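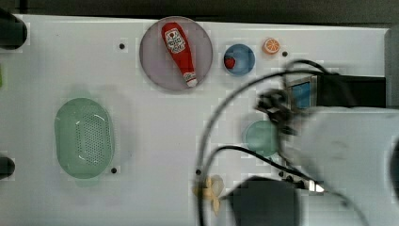 Rim lightening in stoneware glazes is usually attributed to thinning of the melt over a convex edge. Where the radius of the edge is small, the glaze draws back under surface tension and gravity, the coat left on the crest is thinner than the coat on the wall, and the body color contributes more to what the eye receives. Potters often treat the result as a decorative choice, and many buyers expect it. The larger plate in Figure 1, a muted greyish-lavender with a thin lighter rim, has the distribution of tone that we refer to below as a "light line": a narrow band at the rim, lighter in tone than the field it encloses. The term is used only for appearance. It carries no claim as to how the band was produced, and similar bands can be obtained by wiping, by wax resist, by a second pigment, or in materials that have never been glazed.

Our interest is in whether a light line of even width can be obtained from a single dipped coat, without handwork, by a hobby potter using a small electric kiln. Published glaze recipes tend to give a color and a firing range and to say little about edges. Makers who want a light line are commonly told to "let the glaze break," which leaves the edge radius, the density of the slurry and the length of the soak unspecified.

4.1 Materials and forming

All test pieces were made from the Forkau buff body, used as supplied and from a single batch. The body was wedged by hand, rolled between guide strips, and pressed over plaster humps. Flat tiles were not used. A flat tile with a cut edge does not drain in the way that a plate does, and earlier trials on tiles gave bands that could not be reproduced on finished ware. Each piece was instead a segment cut from a pressed plate at the leather-hard stage, so that it kept a full section of foot, wall and rim.

A total of 130 segments were prepared. Rims were finished to one of two profiles. The first, called "soft," was compressed with a strip of damp chamois and left fully rounded. The second, called "sharp," was compressed in the same way and then trimmed on the outer side with a metal rib, leaving a defined crest. Segments were dried under loose plastic, bisque fired together, and stored in a closed cupboard until glazing. Any segment with a visible crack or a chipped rim was set aside before glazing and does not enter the results.

4.2 Glaze application

The glaze was Esik, a semi-matte base with a small addition of cobalt and manganese, mixed from dry powder at the Clandgate workshop. The slurry was sieved, left overnight, and sieved again. Its density was checked by weighing a fixed volume before each session and corrected with water when needed. Viscosity was not measured directly. This is a weakness of the method, as a slurry of constant density may still thicken on standing, and a thicker slurry clings to an edge more than a fluid one does.

Segments were held by the foot in dipping tongs, lowered rim first, and withdrawn at a steady rate. Drips were allowed to fall and were not touched. Tong marks near the foot were filled with a brush, well away from the zone to be read. No segment was dipped twice.

4.3 Firing

Firings were carried out in two electric kilns, both of the Brinkmann top-loading type and both fitted with new elements in January. There were eight glaze firings in all, divided equally between the kilns. The schedule was the same in each case up to peak temperature. At the peak, the kiln was either switched off at once or held before being switched off, and it was then left closed until cold. Soft and sharp profiles were placed on every shelf, and pyrometric cones were set next to the segments on each level. The controller reading was recorded but not used to compare firings, as the cones showed the bottom shelf to be cooler than the display suggested.

4.4 Reading the band

Band width was read with a loupe and a steel rule at the middle of each segment and near both cut ends. The inner limit of the band was taken as the line at which the tone became indistinguishable from that of the wall. On sharp rims this was easy to place. On soft rims the change was gradual, and repeated readings by the same observer did not always agree. Where they differed, the mean was kept and the segment was marked as indistinct.

Sharp rims gave the more even band in both kilns. Holding at peak widened the band on both profiles, with the larger effect on the soft rims, where it often ran down the wall as a pale haze without a clear limit. On the cooler bottom shelf the band was narrower and, on several soft rims, absent. The profile of the rim therefore appears to matter more than the hold, at least for this glaze and this body, though the two cannot be fully separated here because the hold was not varied in length.

A further point concerns color. Segments from the upper shelves came out closer to gray than those from below, and the band on a gray field is harder to see at the same measured width. Readings under the loupe did not show this, but it was obvious at arm's length. For tableware the arm's-length view is the relevant one, and a contrast measurement taken under fixed lighting would be a better basis for comparison than width. Such measurements were started on the sharp-rimmed segments only and are reported in Section 5.

Last updated: 9 October 2018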